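The second screen nobody asked to hold

By the time the third episode of Mösli reached its big dinner party, I had been asked to vote twice, offered a close-up of somebody's earring and invited to "follow" a waiter into the pantry. I followed him. He stood there for a bit, then the app told me I had missed the murder.

Mösli is the new drama from Skultel, a streaming outfit that has spent the past year telling anyone with a notebook that television is about to become something you do. Each episode comes with a companion feed, built by a Montreal studio called Wemero, that runs on your phone while the show runs on your TV. You can change camera, read a character's texts, or wander through digital versions of the sets while the plot carries on without you.

Anjana Gamage, who supervised the companion feed, is quick, funny and hard to dislike. She came up through live variety, where she learned to keep 18 screens in her head at once, and she believes viewers have been underestimated for years.

"People are already on their phones," she told me. "We can pretend that's an insult, or we can give them something worth looking at."

It's a fair point, and I've heard it before. I heard it when reality shows put hashtags in the corner of the picture, and again when every cop drama had a website where you could sift through the evidence. Most of those websites are dead links now. The shows people still talk about are the ones they watched.

Wemero's answer is that the technology has caught up. The kitchen where half of Mösli takes place was rebuilt as a digital set, and Gamage's team made 415 separate views of the house in all. Very few of them, she concedes, will be seen by most of the audience.

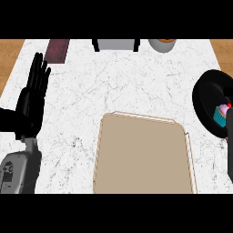 A computer-rendered marble countertop.

I asked Ciarán Mulcahy, who directed four of the episodes, whether he had used the companion feed at home. There was a long pause. He had looked at it, he said. His kids liked it. He had spent two weeks arguing over the lighting in the dinner scene and wasn't keen on the idea of someone flipping over to the hallway just as the soup came out.

"I picked the shot," he said. "That's the job. If you want to pick the shot, I'll go home."

Skultel's numbers don't settle the matter. The company says engagement is strong but won't say what it counts as engagement, and when I pressed, a spokesperson offered a figure from a preview night: 1,000 people invited, with a "majority" opening the app. Opening it is the easy part. I opened it too, and by the end of the second episode my phone was face down on the couch.

Hortensia Figueroa, an editor who worked on both the broadcast cut and the feed, is more generous than I am. She thinks the idea suits some programs very well – cooking contests, awards nights, anything with a backstage – and suits a slow family drama hardly at all. The trouble is that a drama is what Skultel had on the shelf. She also points out that her team cut the equivalent of a second season's worth of footage on a schedule meant for one, and that the credit for it goes by in small type.

That part deserves more attention than it gets. Awards bodies like a new category, and streamers like a trophy with the word "interactive" on it. There's already talk of a campaign for Mösli, and Gamage would be a worthy name on the envelope. Whether the thing itself is any good to watch seems to be a question for another department.

A second series, Jolosetti, is due in November. It's a half-hour comedy set at a ferry terminal, and its companion feed will let viewers choose which lineup to stand in. I asked Gamage if that was a joke. She said the team had tested it, and that people get very attached to their lineup.

I watched the last episode of Mösli on a Sunday with the phone in another room. The waiter did it, or helped, and the scene in the pantry was terrific.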